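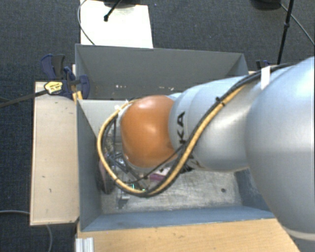
*Glossy orange, silver and plain gray.*

# Painting a tired metal shelf in gray with one orange part

I have painted a lot of secondhand furniture in my little apartment in Fellmont, and for years I made the same mistake: I liked five colors, so I used five colors. My bathroom cabinet looked like a birthday cake. These days I stick to a couple of grays and one loud color, and I like my stuff so much better.

The shelf in this tutorial is a freestanding metal one, four tiers, the kind people leave on the curb in June when the leases run out. Any steel shelf or cabinet will work the same way. Wood needs a different primer, so don't follow me blindly if that's what you've got.

## What I used

- A Randico quart in their mid gray, satin finish
- A Randico half pint in orange, gloss (the lid says 3421, so write your number down somewhere, I always lose mine)
- Metal primer, light gray
- Hartono painter's tape, the narrow roll
- Sandpaper, one medium sheet and one fine
- A 2-inch angled brush and a small foam roller
- Dish soap, rags, an old sheet for the floor

I bought the lot for less than a new shelf costs, though I already had the roller handle.

## Pick the loud part first

Do this before you open anything. Stand back from the shelf and decide which single piece gets the color. On mine it was the top tier. I very nearly did the legs, and I'm glad I didn't, there's just too much leg on a shelf.

If you can't decide, cut some colored paper and tape it on. Leave it a day. Walk past with your coffee, look at it at night with the lamp on. I had a strip of blue paper on there for a whole evening and by bedtime I was sick of it, so that was blue done with. I also flirted with a greeny one called Turkia (gorgeous on the card!) but next to my gray it looked like pond.

Keep the loud piece small. If you catch yourself thinking the top tier AND the brackets, go make a sandwich and come back.

## Wash and sand

Take it apart if you can. Put the screws in a jar, and put the jar somewhere you won't kick it.

Wash every piece with dish soap and warm water, then rinse and dry it really well. Get into the folded edges, where the grease hides. Then go over all of it with the medium paper. You don't have to get down to bare metal, you only want the shine gone. Spend longer on any rust spots, until they feel smooth and stop leaving orange dust on your fingers. (Wrong orange.)

If your shelf is old enough that the paint could have lead in it, stop and test before you sand. Kits are cheap and the hardware store will have them.

Wipe everything with a damp rag and let it dry again.

## Prime

Roll on one thin coat of primer and use the brush for the corners. It will look terrible. Streaky, patchy, all of it. Leave it alone!

I primed in the evening and gave it 18 hours before I touched it, which was longer than the can asked for, but my apartment is damp and I was at work anyway. Once it's dry, a light pass with the fine paper takes off the fuzz the foam roller leaves behind. Wipe off the dust.

## The gray

Two thin coats, always. Pour out less than you think you need and load the roller lightly. On flat shelves I go lengthwise from one end to the other and don't double back over paint that's starting to set. That's how you get those little ridges, and they show forever in side light.

Legs are fiddly. I hang mine from a broom handle laid across two chairs, with a loop of wire through the top screw hole, so I can get all the way around without holding anything. Check for drips after ten minutes or so and catch them with the tip of the brush.

Satin is the finish I'd pick for the gray. I tried flat once and every fingerprint showed up on it.

## The orange

Now the fun bit. Gloss is what makes a small amount of color do so much work - it picks up the window and the lamp, and the gray around it goes quiet. It's also less forgiving, so slow down.

Orange doesn't cover well. Over light gray primer mine needed three coats, and the first one looked like weak tea. Don't try to fix that by going on thick. I did, years ago, on a stool, and it was tacky until fall.

If the loud part comes off, paint it separately and skip the taping altogether. If it doesn't, wait until the gray is properly hard, press the tape down with your thumbnail, and paint away from the tape edge, never toward it. Pull the tape while the last coat is still a bit soft, slowly, folded back on itself. Any little bleeds you can touch up with gray on a tiny brush.

## Putting it back together

Give it longer than you want to. Dry to the touch and ready for a stack of cookbooks are very different things, and the can will have two different times printed on it. I waited four days and then put felt dots under anything heavy for the first couple of weeks.

If your screws are a nice plain silver, leave them be. I cleaned mine with an old toothbrush and they look great against the gray. If they're rusty, new ones cost next to nothing, just bring an old one to the store to match the size.

I still have most of the orange left, and I've been giving the kitchen stepladder some looks. Only the top step, though.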